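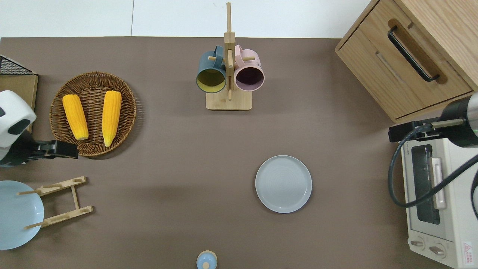
**From:** Ifeoma Wike
**To:** kitchen-ops list
**Date:** Oct 25, 2021
**Subject:** Re: Undercounter dishwasher leaving film on cups

Zuweira Kyei wrote:

> We run a Sonden undercounter machine in the staff café, high-temp, fresh water rinse. Since we moved the unit to the other side of the bar, cups come out with a gray film that wipes off with a dry cloth. Plates look fine. The detergent is the same one as before. The rinse gauge reads normal. I have already cleaned the wash arms and the filter.
>
> Two questions. Is this a softener problem, and should I turn up the rinse aid before calling anyone out?
>
> Zuweira

Zuweira,

Leave the rinse aid alone for now. Too much of it also leaves a film, and if you change the dose first you will not know what you are looking at.

A film that wipes off dry is usually minerals left by the rinse water, or detergent that was not fully rinsed away. To separate the two, take a filmed cup and put a few drops of white vinegar on it. If the film dissolves, it is scale. If it stays or turns slippery, look at the detergent side.

You moved the machine, so I would check the supply before anything inside it. On our Sonden the softener feeds one branch only, and the bar has a second cold line that bypasses it. When Jummai Chukwu's crew moved our unit in January, they connected it to the nearest valve, and that was the hard water line. The symptom was the same as yours. A hardness strip at the inlet and another at the softener outlet will settle it. The readings should match.

If they match, check in this order:

1. Detergent pump setting. The installer may have reset the controller to its default. Ours went back to 4 and we run it at 2.
2. Drain hose height. If the hose is looped higher than the manual allows, dirty water stays in the sump and carries over into the next load.
3. Rinse pressure with the valve open, during the rinse. A static reading tells you very little. Ours sits at 20 psi while flowing.
4. Rack loading. Cups with a deep foot hold water when they are upside down. An open rack with a slight tilt helps.

On plates looking fine – they drain faster, so less water dries on them. I would not read much into it.

Nesma El Khatib asked me off list about the Ponen inline cartridge as a substitute for a full softener. We tried one. It was spent after over 2,000 racks, and the flow had dropped well before that. It may suit a small site. I would not put it on a café machine that runs all day.

If you do call for service, ask them to log the water temperature at the final rinse as well as the booster setting. The two are often different, and the first visit tends to record only the setting.

Please post the strip readings when you have them.

Ifeoma Wike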